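Lists > Penell Allotment Association > Members' list > May > Thread: Seed exchange and plot rules

Print this message | E-mail this message

From: Rodel Dimaculangan
To: Members' list
Subject: Re: Root crops on the lower plots

Dear members,

The Association has received several letters on the matter raised by Mr. Hallgrímsson, whose message is quoted here for those who joined the list after it was sent.

> From: Mikkel Hallgrímsson
> Subject: Root crops on the lower plots
>
> I hold plot 149, on the Jalholm side. For two seasons my
> parsnips and beets have come up forked and short. My
> neighbor on 151 reports the same. We would both like to
> know whether the Association still intends to bring in
> sand for the lower plots, and whether raised beds are
> allowed there in the meantime. The rules I was given
> mention a height limit but do not state it.

The delivery of sand has been approved and will take place once the lower gate has been widened. Until then the track cannot take a loaded truck. Members on the Jalholm side will receive notice through this list and should clear the path in front of their plots before the delivery. 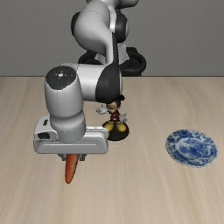

Raised beds are permitted on all lower plots. The height limit is 2 feet, measured from the path. It was left out of the printed rules in error, and a corrected sheet is now available in the shed. Beds must stand at least 6 inches inside the plot boundary so that the mower can pass. Treated lumber may be used for the outer boards only.

With regard to forked roots, the Association's usual advice applies. Heavy soil and buried stones are the common causes on the lower ground, and fresh manure dug in shortly before sowing can make matters worse. Members should aim for a carrot of the plain tapering kind, slender toward the tip and thick at the blunt end, with no side roots. Where the soil cannot be worked deeply, a short or round variety is the better choice.
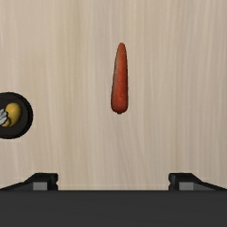 Sowing dates for the lower plots may be set later than those on the hill. The ground there holds water well into spring, and seed sown too early often rots. Members who wish to compare results may bring one root to the next open morning, and a single carrot laid out on a bare table will tell the other growers a good deal about the soil it came from. Please write the plot number on a separate card.

The seed exchange will be held in the Poojary hall as before. Packets should be sealed and marked with the variety and the year of harvest. Seed saved from hybrid plants will not be accepted. Doors open at 10:00 a.m., and those bringing seed are asked to come to the side entrance.

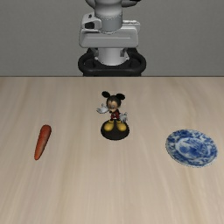 Two further points concern water. The standpipe nearest the Grorik fence is closed pending a new valve, and hoses may not be run across the main path from the other taps. Watering cans may be borrowed from the shed and must be returned the same day.

Questions about plot boundaries should be sent to me directly and not to the full list.

Rodel Dimaculangan
Secretary, Penell Allotment Association

Contact the list office | Copyright Penell Allotment Association | Back to top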